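布与包装：Trerkgate 小屋的四月整理

四月里，我们把 Trerkgate 那间小屋的储物角从头到尾翻了一遍！说是储物角，其实就是一面墙的架子、两只旧藤箱，再加上窗边一张铺着花布的台面。东西都不值钱，可是一件件拿出来的时候，大家都舍不得走，茶凉了又续，续了又凉。这一页把当天的图和零碎记录放在一起，给没赶上的朋友看看，也给明年再翻箱子的自己留个底。

先说布。小屋里的布料大多是 Shobha Sastry 这些年攒下来的，有做桌布剩的，有做窗帘剩的，还有几块谁也说不清来历，只知道摸着舒服。这次登记完一共73块，比去年多了不少（我怀疑有人趁冬天偷偷又往里塞，我不点名）。红底白花的最抢眼，条纹的最耐看，两样叠着铺，比单独铺哪一块都热闹。Shobha 一开始嫌太花，铺好以后绕着走了一圈，说那就这样吧，别动了。

再说包装。吃的、用的拆下来的袋子和盒子，我们一向不急着扔。软的归软的，硬的归硬的，透明的单独放。Diệp Vũ 是分类的主力，手快，嘴也快，一边分一边念包装上的字，念得整个屋子都跟着笑。皱得厉害的塑料最难办，抚平了过一会儿又卷起来，后来索性由它去，团成一团反而好收。
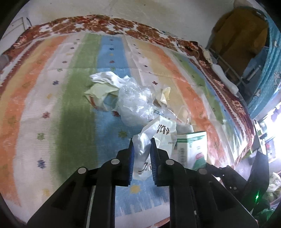
条纹布上的白色小袋，袋上的字母能认出“NUT”；旁边是白绿相间的纸盒，还有一大团皱皱的透明塑料。

我特别喜欢这一张！几样再普通不过的包装，碰上彩色条纹和底下的红棕白花布，一下子就有了节日的样子。透明塑料那一团尤其好看，满是细褶子，亮得像揉皱的玻璃纸糖衣。平时谁会多看它一眼呢，我盯着看了好久。

纸盒的事多说几句。小屋留纸盒有个老规矩：能立住的留，立不住的拆平。绿色的盒子不知为什么总是最受欢迎，装线团、装纽扣、装种子袋，什么都有人抢。去年秋天我拿一只绿盒子装了半盒蓝印花布的边角，放在窗台上忘了，等想起来时已经有人在里面又添了几卷缎带，到现在也没查出是谁，但配得真好。拆平的那些，用麻绳捆好靠在门后，孩子们来画画时直接抽一张当底板，背面那种灰扑扑的颜色，用白蜡笔画特别漂亮。

纽扣罐这次也倒出来数了，200颗整。数到最后两颗时全屋子安静得不行，真的是整数，大家鼓了掌！贝壳的、木头的、包布的混在一起，分不分开吵了半天，结论是不分。伸手进去抓一把，摸到什么用什么，这是小屋里最好玩的事情之一。

缎带和绳子归到了 Wevlow 那只抽屉里。Wevlow 是我们给靠门第一只抽屉起的名字，起因太长，不讲了。旧缎带熨过一遍，颜色浅的朝外，深的朝里，拉开的时候像一排琴键。短得打不成结的也没丢，Diệp Vũ 拿去编杯垫，已经编好8个，厚厚的，放热茶壶刚刚好。想学的可以直接找她，她教人很有耐心，只是编错了她会笑出声。

藤箱里还翻出一沓老的包装纸，是当年从 Hoàng 家杂货铺带回来的，薄薄的，带一点蜡味，折痕很深，展开来还能看见包东西时留下的形状。我们夹在旧画册里压了一夜，第二天早上平整多了，有几张打算裱起来挂在楼梯口。要是你家里也有类似的老纸，千万别喷水，隔一层棉布慢慢压就好，急不得。

台面本身也值得夸一句。花布铺上去之前，那张台子人人嫌弃，腿有点歪，抽屉也卡。铺了布，往上摆什么都顺眼，摆一只空盒子都像有心布置过的。条纹布是最后才加上去的，本来只想垫一垫，怕弄脏底下的花，结果两块布一碰面，谁都不肯把它撤掉了。现在台子就照这样留着，来喝茶的人第一句话多半是问布哪儿来的。

全部归位以后，清单一共写了169行，字是三个人轮流写的，有工整的，有飞起来的，有一行到现在没人认得出来写的是什么。清单贴在架子侧面，用铅笔，随时可以添改。

下一回打算整理 Prendutska 寄来的那几包毛线，颜色据说很疯，我已经等不及了。想来帮忙的，下午三点以后过来，带一只自己的杯子。手边有多余的条纹布也请带上，宽的窄的都要，旧的更好。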